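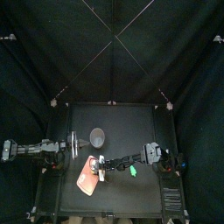
Why does a shallow tray rock on a tabletop that checks out level?
Usually the tray has a slight twist, so one corner sits higher than the others. A level table does nothing for a twisted base.

Ticket 228
Product: Unero shallow tray, terracotta
Reported by: Wondimu Teshome
Status: open, waiting on customer

Customer report
Tray rocks when anything tall is set near a short end. Flat items are fine. Bought in November, hand washed only. Same result on the kitchen counter.

Support, first reply
Please empty the tray, press each corner in turn and note which one moves. Then rotate it a half turn on the same spot and repeat. If the movement stays with the tray, the base is out of true. If it stays with the spot, look at the table.

Customer, 10:40
Movement stays with the tray. Gap under the high corner is 3 mm, measured with a feeler strip. Cup now stands on the table – it used to go on the tray.
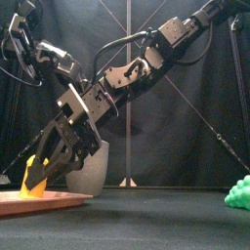

Yellow piece upright near the left end of the tray, gray cup behind.

Support, second reply
3 mm is over our limit for this size. Do not try to bend the tray back or warm it. A Stindon felt pad under the high corner will stop the rocking for now. Clean the underside, let it dry, press the pad on and leave it 30 minutes before loading.

Customer, 16:15
Pad fitted. Rocking gone with a light load, slight movement with a full one. Would prefer a replacement.

Support
Replacement approved. Send the batch code from the underside and confirm the color – stock is held at Eningate.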